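Visit report: Nakstead flour mill, February open day

The Nakstead mill opens its doors to the trade once a year, and I joined the Monday morning group of bakers and grain merchants. The tour was led by Valentina Figueroa, the head miller, and began at the intake pit, where each lorry is sampled before tipping. Samples are tested for moisture, protein and Hagberg falling number. Loads below 200 seconds are refused for bread flour and may be offered to the feed plant at Plenton.

Cleaning takes up the whole of the second floor. Wheat passes through a separator, a destoner and an aspirator, then goes to the conditioning bins, where water is added and the grain is left to rest. Harder wheats rest longer. The bins were relined last summer and discharge more evenly than the old ones, according to the shift log we were shown. 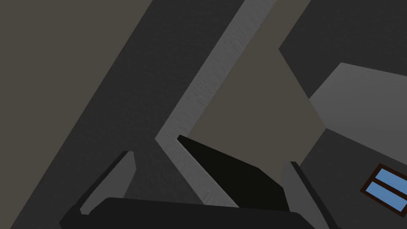 Simulated view of an open gripper with a dark, flat-faced object between its fingers.

The roller floor is loud and ear defenders are compulsory. There are 6 break passages, the first four fluted. Roll gaps are set by hand at the start of each run and checked by sieving a sample from under the rolls. Stock is lifted by air to the plansifters on the floor above. I asked about bran finishing and was told that the Fasurent finishers had raised extraction slightly, with some cost in flour colour.

Packing runs on two lines. The larger fills 800 bags a shift for the bakery trade; the smaller handles wholemeal and rye. Metal detection comes after the bag is closed. Pallets for the Quiroga bakeries are held apart until the baking test has been signed off.

The test bakery was the last stop. Two loaves from the same grist were cut for comparison, one rested overnight in the bin and one given a short rest. The first had the finer crumb. Parking is in the lower yard, and safety shoes are needed on all floors.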